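Water table is back for the Wesholm walk!

We loved how well this went in February, so we're doing it again on Thursday, September 20, 2018, at the Gallagher Street entrance. Walkers set off at 8, and there will be bottled water set out for everyone (yes, kids too!) before you go and again when you get back.
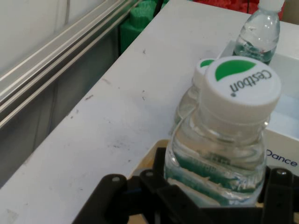
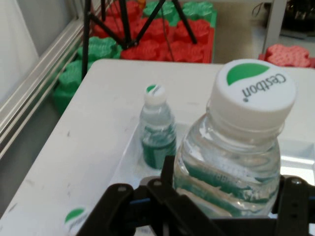 Please write your name on your cap so it doesn't get mixed up with your neighbor's. We still need two people to help set up and two more for the Trumer Park stop. It's such a fun morning, and you get to cheer for everybody! Sign up at the front desk.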